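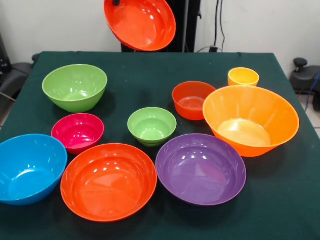
Règles de rangement du poste de manipulation entre deux essais
Publié par Glenys Gwynne – octobre 2020

Notre établissement prépare une consigne écrite pour l'utilisation d'un bras manipulateur sur table, dans le cadre d'exercices de tri et d'empilage. Le texte existant, hérité du site de Poltumdale, se limite à la zone d'évolution du bras et reste muet sur la préparation du plan de travail. Or les objets que nous employons sont des bols en plastique brillant, de tailles et de couleurs différentes, posés sur une nappe vert foncé, et la préhension se fait par le bord, le bol restant incliné une fois soulevé. Trois de nos bols sont d'un rouge orangé voisin, ce qui a déjà donné lieu à des divergences dans les relevés tenus par les opérateurs.

Je souhaiterais donc savoir s'il existe un usage établi sur les points suivants : l'écart à respecter entre les objets avant le départ du cycle, la désignation des objets de couleur voisine, et la distance à laquelle doit se tenir l'opérateur lorsqu'il replace un objet à la main. Notre service de prévention demande une rédaction applicable dès le mois de février, et il ne m'est pas possible de lui présenter un document composé uniquement de renvois aux normes.

Glenys Gwynne

Madame,

Les deux textes à citer en premier lieu demeurent l'ISO 10218, parties 1 et 2, pour le robot et son intégration, et l'ISO/TS 15066 si l'application est collaborative, c'est-à-dire si une personne peut se trouver dans l'espace de travail pendant le mouvement. Aucun de ces textes ne fixera l'écart entre vos bols. Il s'agit d'une règle d'exploitation, que l'établissement rédige lui-même à l'issue de son appréciation des risques.

Dans la consigne Cornudetti, que j'ai contribué à rédiger, la préparation du plan de travail occupe une page entière. L'opérateur dispose les objets bras à l'arrêt, s'écarte, annonce « table prête », puis le responsable de l'essai autorise le départ. Si un objet doit être replacé, le cycle est interrompu selon la procédure d'arrêt prévue et l'annonce est répétée. Nous exigeons un intervalle de 3 cm au minimum entre deux rebords. Cette valeur tient à l'épaisseur des doigts de notre préhenseur – elle ne saurait être reprise sans mesure sur le vôtre.

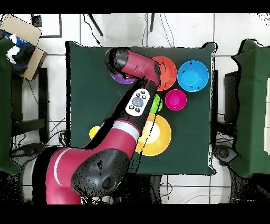 La position de l'opérateur se définit par rapport à l'ensemble du bras et non au seul préhenseur. Les consignes incomplètes tracent souvent une limite autour de la table et oublient l'épaule et le coude, qui balaient un volume plus large. Il convient également de mentionner les câbles au sol : cheminement fixe, hors du passage, vérifié avant la mise sous tension. Les sièges et les cartons sont à traiter dans le même article.

Pour la désignation, l'usage chez nous est d'associer la couleur et la taille, par exemple « orange, grand ». Lorsque cela ne suffit pas, une étiquette numérotée est collée sous le fond. Le numéro est reporté dans le relevé avant l'essai.

Distard

Bonjour,

Pour ma part je n'ai jamais vu de règle d'écart dans une consigne. On met les objets comme ils viennent et si la pince accroche, on arrête. L'essentiel est que l'arrêt d'urgence soit à portée de main et que tout le monde sache où il se trouve.

Yeom

La réponse précédente appelle une réserve. L'arrêt d'urgence est une mesure complémentaire ; il ne dispense pas de préparer correctement le poste et ne peut figurer comme unique disposition dans une consigne. J'ajoute que l'appui sur cet organe en fin de geste, par commodité, devrait être expressément proscrit et remplacé par l'arrêt normal du cycle.

En ce qui concerne la durée des séances, nous limitons la surveillance continue à 8 essais consécutifs par opérateur, après quoi une relève est prévue. Ce chiffre est interne et n'a pas de fondement normatif.

Distard

Je vous remercie de ces éléments. L'annonce verbale et la désignation par couleur et taille seront reprises dans notre projet. L'écart minimal sera mesuré sur place, et la valeur portée en annexe afin de pouvoir être révisée sans modifier le corps du texte. Reste la question de la nappe, dont le bord retombe légèrement : je l'inscrirai parmi les points à vérifier, sauf avis contraire.

Glenys Gwynne

Sujets récents
Arrêt normal et arrêt d'urgence : quelle formulation dans une consigne ?
Marquage au sol autour d'un bras sur table
Tenue du registre des essais – modèle de page
Qui autorise la remise en marche après intervention ?
Fixation des câbles en zone de passage
Habilitation des opérateurs occasionnels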